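How to store large drawings and posters in tubes

Rolled storage takes less room than a flat file and costs very little. These steps work for maps, building plans, student artwork and most posters. Don't roll anything done in pastel or charcoal, or paintings with thick paint - those need to stay flat.

What you need

A tube at least 3 inches longer than the paper is wide
Acid-free tissue
Cotton tape or strips of clean cloth
A soft brush
A pencil and paper labels

Getting the paper ready

Clear a table and wash your hands. Brush loose dirt off the sheet, working from the middle out. Take out any staples or paper clips. If the paper feels brittle, leave it in a closed room overnight with a bowl of water nearby before you try to bend it.

Lay a sheet of tissue over the front of the drawing. You can roll up to 7 sheets together if they are close to the same size, with tissue between each one. More than that and the inside sheets start to buckle.

Rolling

Roll around the outside of a tube whenever you can. Pushing paper down inside one is what tears the corners. Pick the widest tube you have room for, and cover plain cardboard with tissue first. Keep the edges lined up as you go and stop to straighten them if they drift. The roll should be snug, with no pulling.

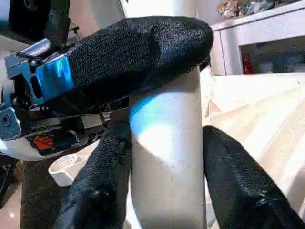
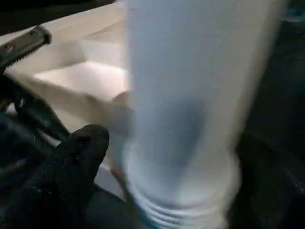 White cylinders, seen close up.

Wrap the finished roll in one more layer of tissue and tie it with cotton tape in two or three places. Rubber bands leave dents and stick to the paper as they age.

Labels and shelving

Write the label in pencil before you tie it on. I use a number, a short title and the place, so a typical one reads "1026 - Plendport, street plan." Put the same number in a notebook or a spreadsheet.

Store the rolls lying down, no more than two deep. Standing them on end crushes the bottom edge. Keep them off the floor and away from outside walls and heating pipes.

Check everything once a year. I do mine in August. To look at a sheet, unroll it slowly and hold the corners with small cloth bags of rice. If it won't relax, give it 30 minutes under light weight and try again.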